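Products > Workcells > Board Handling > Terken BH-2 Gripper Cell

Terken BH-2 Board Handling Cell
Setup, care and spare parts

Shares: 121 | Comments: 4

The Terken BH-2 is a bench cell for work on open computer chassis and server boards. It comes as one arm, one two-finger gripper, a wrist camera, a controller and a steel base plate that bolts to any flat bench. Most buyers use it for checking and handling parts on boards that come back from the field. It is sold without fixtures, as every site has its own chassis to hold.

The cell ships on one pallet. Two people can unload it and have it bolted down in a morning. Leave the orange transport bracket on the second joint until the base plate is tight. Units have come back to us with a bent cover after somebody took the bracket off on the loading dock.

Placing the cell

The bench must not rock. Set the base plate at least 55 mm in from the front edge and tighten the four corner bolts in a cross pattern, first by hand and then with the supplied wrench. Run the power cable and the gripper cable down opposite sides of the arm. The clips are marked P and G. If both cables go on the same side they will rub at the elbow, and the gripper cable is the one that fails.

Keep overhead lights where they are once the camera has been set. A lamp moved after setup is the most common cause of support calls on this product. If the lighting has to change, run the camera setup again from the start.

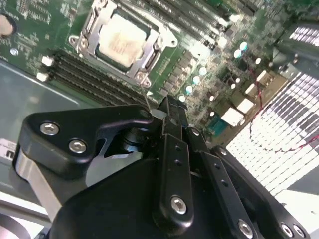

Setting the finger reference is the part of the installation that takes the most care, and it should be done on the kind of board the cell will work on every day. Clamp the chassis, ground it, and make sure the power supply is unplugged. Bring the arm down in jog mode at the lowest speed and choose a fixed point that is easy to find again. We use the lower-right screw of the CPU socket frame, with the narrow black finger tip brought up close to it and stopped short of contact. The memory slots then sit to the left of the tip, and the nearest of the small round capacitors is right beside it on the other side, so come in straight and do not sweep sideways. Save the position as REF 1. Pick a second screw well away from the first, save it as REF 2, and let the controller work out the board angle.

If the controller reports an angle error after REF 2, the chassis has usually moved in its clamp. Tighten the clamp and take both points again. Do not edit the angle by hand. The field can be changed, but the change is lost at the next restart and the cell will go back to the old value without a warning.

Check the reference by sending the arm to REF 1 from three different starting positions. The tip should stop in the same place each time. If it stops high or low, look at the finger links before changing anything in software.

Looking after the gripper

Each week, wipe the finger links with a dry lint-free cloth and look along them for dust in the small holes. Blow the holes out away from the bench, never over an open board. Do not oil the links. The pivots are sealed and oil only holds dirt.

Check the hex bolts at the bottom of the link plates with the short key in the door of the controller. They should not turn. A bolt that turns needs to come out, be cleaned and go back in with a drop of the medium thread lock from the spares kit. Leave it overnight before running the cell.

Finger tips are rated for 2,000 closing cycles under full load and far more than that in normal use. Replace them in pairs. A new tip beside a worn one will hold a part at a slant, and the force reading will drift. The counter is under Service > Tips and has to be reset by hand after a change.

Changing the finger tips

1. Open the gripper fully and press the stop button on the controller.
2. Take out the small screw at the upper end of each link and slide the old tip off.
3. Slide the new tip on until it seats, and start the screw by hand.
4. Tighten both screws a little at a time, one side and then the other.
5. Release the stop, close the gripper on the gauge block and read the gap.
6. Reset the counter and take REF 1 and REF 2 again.

The gauge block is in the spares kit, in the foam under the tips. It is easy to throw out with the packing.

Fault 824

This code means the gripper did not reach its commanded position in time. Start with the cable. Unplug it at the wrist, check for a pushed-back pin, and plug it in until the collar clicks. If the fault comes back with nothing between the fingers, open the gripper by hand with the power off. It should move smoothly all the way. Rough movement in one spot points to a damaged pivot, and that is a workshop job. Send the gripper in without the arm.

Service and parts

Repairs are done at our Vorkitthorpe workshop. Spares kits are also stocked by Zesora and Đặng. Have the serial number ready when you order; it is on the underside of the base plate and repeated on the first screen of the controller. Grippers built before September use the older wrist plug and need the adapter cable.

Page updated 5 Jan 2022

Comments (4)

Lộc Ông
Does the older wrist plug affect the camera as well or only the gripper? We have one of each here.

Terken Support
Only the gripper. The camera cable is the same on all units.

Chiến Ung
We had 824 on and off for weeks and it was the collar. It felt tight but had not clicked. Worth checking twice - ours needed a real push.

benchtop_r
Could you put the bolt sizes on this page? The key in our controller door has gone missing and I would like to order the right one.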